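Grorkness Adds Holangate Homes to Leak Repair Program

HOLANGATE -- Grorkness said in September that it will extend its household leak repair program to Holangate, its second service area after Sallness. The program covers 3,856 homes and pays up to $100 toward a plumber's visit.

Customers can apply by phone or at the Danko Street office, which opens at 8:30 a.m. Repairs must be made by a licensed plumber, and the receipt must be sent in within 50 days. Renters may apply with the owner's written consent.

The credit appears on the next water bill. It does not cover outdoor sprinklers or pools. 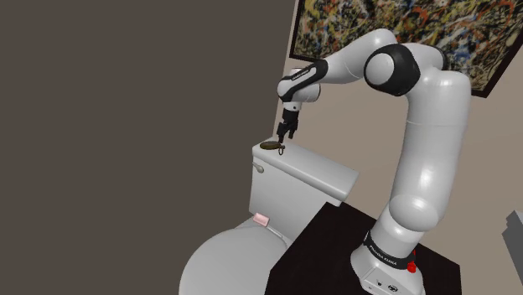

Page 2

Toilets are included in the program, along with kitchen and bathroom faucets -- new fixtures are not.

Applications are open now.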